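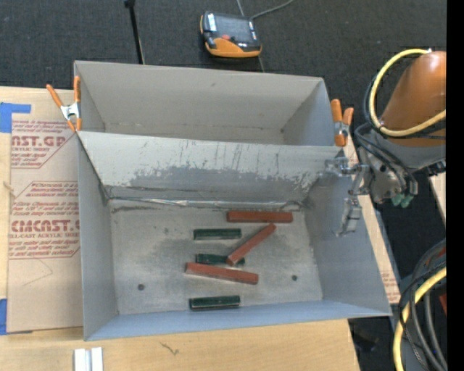

Bin setup for the bar picking runs, red and green bars in the front compartment.

Singulation before grasp: results and a question about the reward

torque_ripple
Posting our numbers because a few people in the Pisharody benchmark thread asked for them. The task is picking rectangular bars out of a metal bin with a parallel gripper. The policy chooses between two actions, push or grasp, from a single overhead depth image. Training data is 3,777 attempts on the real arm, no simulation.

The question was whether a learned push action pays for itself. We compared three policies:

Grasp only: 71% of attempts end with one bar held.
Scripted push when the top grasp score is under threshold, then grasp: 78%.
Learned push and grasp, shared backbone, two heads: 86%.

Bars per hour went up less than the success rate, since a push costs a full motion cycle. Learned push gave 9% more bars per hour than grasp only. The scripted version was slower than grasp only.

The push head gets its reward from the change in the best grasp score before and after the push. I am not fully happy with that, see below.

Zaso_fan
What did the layouts look like at the start of an episode? Dumped or placed?

torque_ripple
Dumped from a tray, then left alone. The layout in the picture is a fairly easy one. The green bar near the front wall is a free grasp. The hard pair is the diagonal red bar lying across the end of the green one. Grasp only tends to go for the crossing point because the depth edge is strongest there, and it closes on both.

kinchain
I don't buy the reward. You are paying the push head in units of the grasp head's own confidence. If the grasp head is wrong about a region, the push head learns to move bars into that region. We saw exactly this on the Lotdale cell. Pushes drifted toward one corner over training, predicted scores went up, measured success stayed flat.

torque_ripple
Fair, and that is the part I wanted opinions on. We froze the grasp head for the first 2,000 attempts and only updated both after that. Measured success tracked predicted score to within 4 points on the held-out layouts. I did not check by region.

kinchain
Check by region. Held-out layouts come from the same dumping process, so the average will hide it.

mid_flange
Disagree with kinchain on how serious this is. With a frozen head the bias is fixed and you can measure it. The alternative is rewarding a push only when the next grasp succeeds, and that signal is far too sparse at this data size. We tried it with the Skumen code and the push head collapsed to never pushing.

kinchain
Collapsing to never pushing may be the right answer for six bars in a bin that size. The gain in bars per hour is 9%. How many seeds?

torque_ripple
2 for the learned policy, 1 for the others. So yes, the 9% is soft. The success gap is larger than the seed spread, the throughput gap is not.

orange_link
Separate point. That divider slopes, and the coating has come off it in ragged patches. What does your depth look like there? On scratched metal I get holes along the seam, and the grasp head reads a hole as clearance.

torque_ripple
We fill holes with the nearest valid depth and mask a fixed strip along the divider. Bars inside the strip can be pushed but not grasped. That accounts for part of the push benefit, since grasp only has no way to get at them. I should have put that in the first post.

kinchain
Then the comparison isn't clean. Grasp only is losing points to a mask.

torque_ripple
It loses some. Excluding episodes that ended with a bar in the strip, grasp only goes from 71% to 75%. Learned goes from 86% to 87%.

mid_flange
Still a 12 point gap. I would report both and move on.

Zaso_fan
Does color go into the network at all? Or are red and green just for your own bookkeeping?

torque_ripple
Depth only. Color is used offline to label double picks. A red and green pair is easy to catch automatically, same color pairs get checked by hand. Roughly a third of the double picks needed that.

orange_link
What is the clamp position relative to the pushes? We had a bin creep on us and the whole mask shifted with it.

torque_ripple
One spring clamp on each side, toward the back. We re-register the bin rim every 50 attempts and throw out the block if it moved more than 2 mm. Three blocks were dropped, and they are not in the total.

kinchain
Post the regional breakdown when you have it. A grid of 3 by 3 over the front compartment is enough, predicted against measured, before and after unfreezing.

torque_ripple
Will do. It needs the logs joined to the registration files — probably sometime in June. I'll add a third seed if the arm is free.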